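Where Does Everything Go? Sorting Out the Shared Workroom

Term project report, Practical Design course

How I picked this

I share the Tromgate workroom with a whole bunch of other students, and if you have ever shared a workroom you already know what this report is going to be about. Stuff goes missing! Then it shows up again three weeks later in a drawer full of tape. My first idea was a project on chair comfort (which I still think would be fun), but then I lost most of an afternoon looking for a hex key and that pretty much settled it.

My advisor, Natsumi Tsuji, said I could go ahead as long as I kept a proper log and didn't just clean up and call it research. Fair enough. So I did both – I cleaned up, and I wrote everything down while I did it.

The count

I counted every loose item in the room in September, and the total came to 1,188. That includes every screw and washer, so it sounds worse than it is. Of those, 125 were things I could not name at all. I put them in a tray marked "Mystery" and left it by the door with a pencil and a stack of sticky notes, and people really got into it. Some of the guesses were great. One note just said "spoon?" and it was definitely not a spoon.

I also asked people where they would look first for common things like scissors or spare batteries. The answers were all over the place, and I think that explains more about the mess than laziness does. If you don't know where the scissors live, you put them down wherever you happen to be standing.

Looking at things up close

The old labels in the room were all written from a normal standing distance, so they say stuff like "metal part, big" or "black tube thing". That didn't help me much. For the new labels I wanted details you could match against the object in your hand, so I started getting in really close and writing down shapes: what's round, what has a hole in it, what has ridges. I ended up doing this for the bigger gray metal pieces too, and it changed how I wrote them up. Stepped rings running around a curved body, plus a round hole with a silver beveled edge, is a lot easier to match than "metal part, big". The upright dark gray cylinder got a line of its own: matte outside, circular opening at the top.
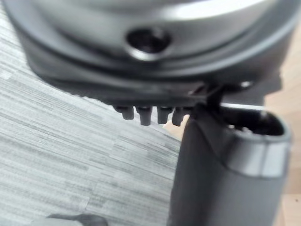
The new shelf plan

I split the room into 8 zones and gave each one a color. I know, colored tape is not exactly groundbreaking, but it was cheap and people could follow it without reading anything. The tape and bins came from Hamada, the supply store near campus, and I stayed under budget (barely). Shigeru Maruyama helped me move the heavy shelf and talked me out of putting the glue zone next to the heater.

Small items went into bins at waist height. Anything heavy went on the bottom shelf. The Mystery tray got its own spot too, because I had kind of grown attached to it.

What changed

I had people look for the same short list of things before and after the new plan. After the change they mostly went straight to the right zone, and there was a lot less opening and slamming of drawers. The one zone that flopped was cables. I gave them two bins, long and short, and everybody has a different idea of what a long cable is. By the end both bins held the same tangle.

If I did it again

I would start with the cables, and hang them on hooks. I would also make the labels bigger – a couple of people told me they were squinting. Natsumi wants me to check the room again next term to see if the zones hold up with new students in there, and I've already said yes. The log sheets and the label file are in the blue binder on the shelf by the window, so please put it back when you're done with it!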